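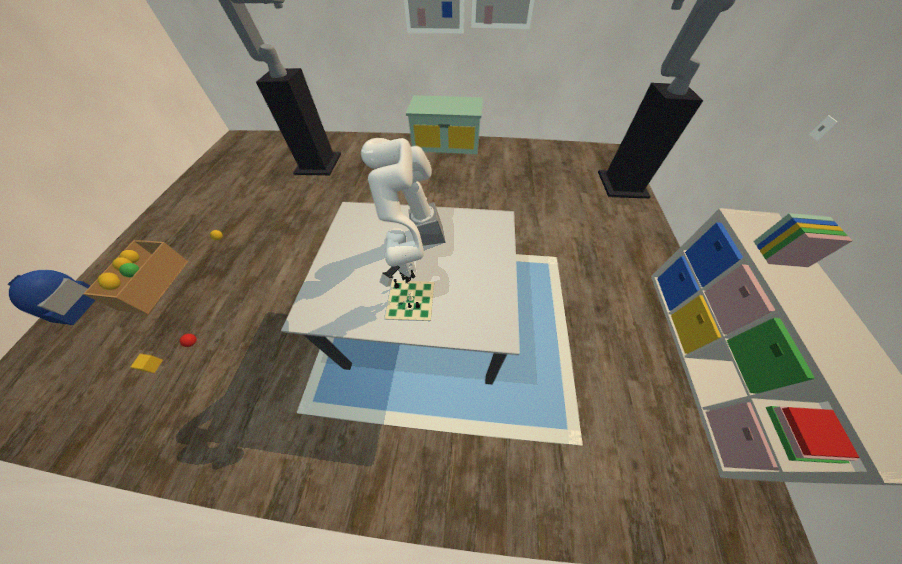
Chess Table scene, overview. White arm, small board, kids' room clutter round the edges.

Luik Chess Table – scene pack and episodes
README, last touched 2 September 2024

Hello! I bought the Luik scene pack in June, out of my own pocket, and the notes that came with it were two pages long and mostly licence text. So I wrote my own. They're half data card and half review, and you're welcome to them.

What you get

One simulated room, one arm with a two-fingered gripper, and a chess job: pick up a piece, move it, put it where the instruction says. There are 1,135 episodes in the download, and the seller (Pedero) keeps 51 back for its own scoring page. Each episode has the joint readings, the gripper state, the camera views and a one-line instruction in plain English.

Unpacked it takes a fair bit of disk, so don't do what I did and put it on the laptop you also use for everything else.

Getting it going

Unzip it, point the config at the folder, run the viewer script. If the viewer opens to a black window, set the renderer to "basic" and try again (the pack was built on Sturnness, and older versions of that sulk over the lighting). I had it running in an evening – most of that was the download.

What I like

The grasping is properly fiddly. Chess pieces are thin and close together, and a lazy policy that does fine on big blocks will come unstuck here.
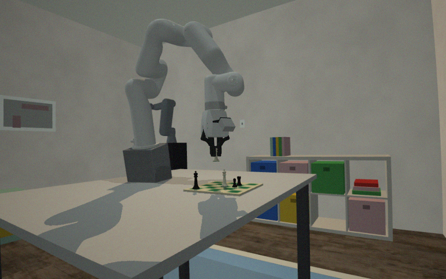
I also like that the base of a piece matters as much as the top, so you can't just train on getting hold of something and call it a day. Letting go neatly is a skill of its own, and my first model was dreadful at it after roughly 3,000 training steps. It got better, slowly!

What I don't like

The instructions repeat themselves a lot. The board is small, too, and from the lower cameras you see it nearly edge-on, so squares at the back are hard to tell apart. I'd pay extra for one more view from overhead. 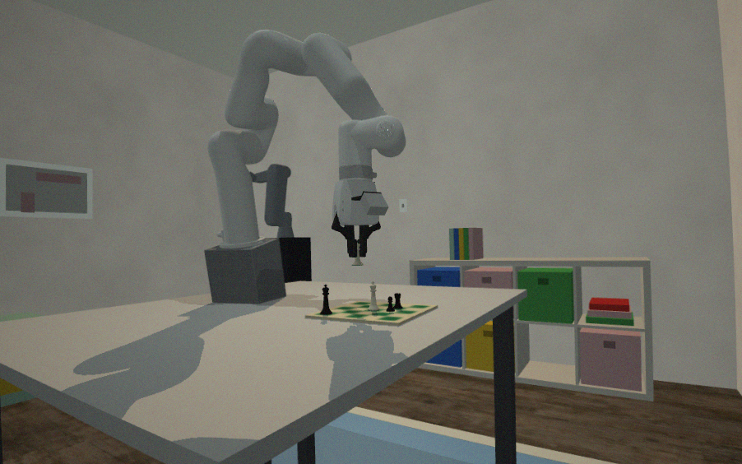

Sudbridge wrote back to say the low angle had been fine for them once they trained on two views together, and that the repeated wording bothered them far more. Fair enough – I've put a small rewording script in the tools folder, so try that before you write your own.

Licence: Pedero's for the scene and episodes, do as you please with my notes and scripts. Fixes go in the issues tab.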